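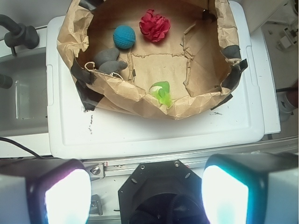
Bandeja de prueba de la célula de Petdale.

La célula de Petdale llevaba parada desde el turno anterior cuando Estrella Chávez abrió el parte. Código 33, fallo de prensión en la posición de recogida. El contador de ciclos marcaba 1.820.

—¿Con qué pieza? —preguntó.

—El ratón —dijo Ekkachai Thongdee—. La pelota la coge siempre.

Estrella dejó el maletín en el suelo y pidió el mando. Llevó el brazo a la posición de inspección a velocidad reducida. En la pantalla aparecieron los dos dedos iluminados y, detrás, el papel kraft sujeto con cinta negra sobre la tapa blanca. La pelota azul, el pompón rojo, el ratón gris con la cola hacia la izquierda, el juguete verde de plumas. Guardó la vista como referencia y empezó por lo que decía el manual de Hemel: tornillería, holgura de los dedos, paralelismo, cero de la pinza.

La tornillería estaba en par. La holgura, dentro de tolerancia. El cero no.

—Alguien lo ha movido.

Ekkachai miró el registro de intervenciones. La última línea era del 3/6/20: «Ajuste de cero. J. N.». Sin valor anterior, sin valor nuevo.

—Jintana Nilsuwan —leyó Estrella—. ¿Está en planta?

—Se fue a Mivelitz en junio.

Estrella restauró el cero de fábrica y lanzó una serie de 200 ciclos en vacío. Mientras corría se sentó en el borde de la tarima y repasó el programa. Jintana escribía comentarios cortos, en minúscula, sin puntos. En la rutina de cierre había uno: «el fieltro cede antes que el motor, esperar». Debajo, una pausa que otra persona había desactivado.

La serie terminó sin errores. Cargó la rutina con pieza y mandó coger el ratón. Los dedos cerraron, el motor dio el cierre por bueno y el cuerpo de fieltro se escurrió al subir. Código 33.

Volvió a poner el cero de Jintana, que seguía en la copia de seguridad, y activó la pausa. Mandó repetir. Los dedos cerraron, esperaron y subieron con el ratón colgando de lado, la cola recta hacia abajo.

—Otra vez —dijo Ekkachai.

Lo repitió 5 veces. No cayó ninguna.

En el parte escribió: causa, parámetro de espera desactivado en rutina de cierre; acción, parámetro restituido, cero conservado según ajuste previo. Anotó el valor con tres decimales. En observaciones dudó un momento y puso: «No modificar sin consultar a J. Nilsuwan, Mivelitz». Buscó la extensión en el directorio y la añadió.

Ekkachai firmó como responsable de turno y rearmó la célula.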